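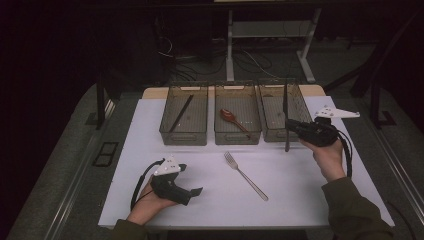

To all members of the Teixeira Student Robotics Club:

The cutlery sorting task for the Hakeo challenge is now open for practice. Each team of 4 will record 70 demonstrations with the hand-held grippers. The order of the bins is fixed for every run: chopstick on the left, spoon in the middle. The fork begins on the white surface in front of them, and its starting angle should be varied between runs.

Ivars Rozīte wrote on 7 Apr 2018:
> Our team asks whether the space in front of the bins
> must be clear at the end of a run. The rules do not say.
> We have 31 runs recorded and would prefer not to repeat them.
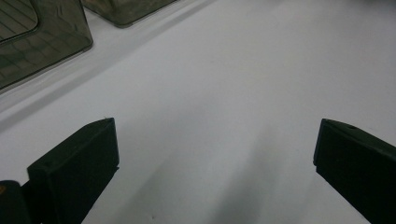
The rules will be amended to answer this question. A run ends when both grippers are back over the table and held still. The wrist view should then show open white surface between the two fingers, with the bins well off to the side - any run that ends with a utensil in that gap is to be recorded again. Runs already submitted will be reviewed by Rosalía Segura under the same rule.

Questions may be sent to this list.

Rosemarie Reinholz
Faculty Advisor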